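Zirner to Open Computer Refurbishing Center in Andville

ANDVILLE, January 7, 2018 – Zirner, a reseller of used office computers, will open a refurbishing center in the former Grasterport warehouse in Andville this spring. The company has signed a lease on the building and plans to employ 52 people there by September.

The center will take in desktop computers that businesses and school districts are replacing. Zirner expects to process 3000 machines a month once all work areas are open. Each one will be tested, cleaned and wiped of data before it is offered for sale.
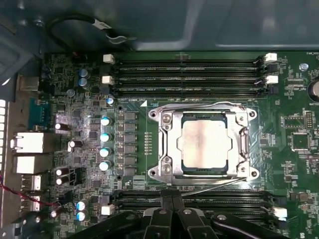
Computers that cannot be repaired will be taken apart for spare parts. Memory, processors and power supplies that pass testing will go back into stock, and the remaining metal and plastic will be sent to Hegedűs, a recycling company that has worked with Zirner for 3 years.

Refurbished desktops will be sold with a 2-year warranty. Schools and public libraries in the county will be able to buy them at a reduced price – the discount applies to orders of any size and covers keyboards and monitors as well.

Hiring for technicians and warehouse staff begins next month. No previous experience is required for warehouse jobs, and new technicians will be trained on site. Applications will be accepted at the Zirner office in Andville and on the company's website.

About Zirner

Zirner buys, repairs and resells office computers for small businesses, schools and home users.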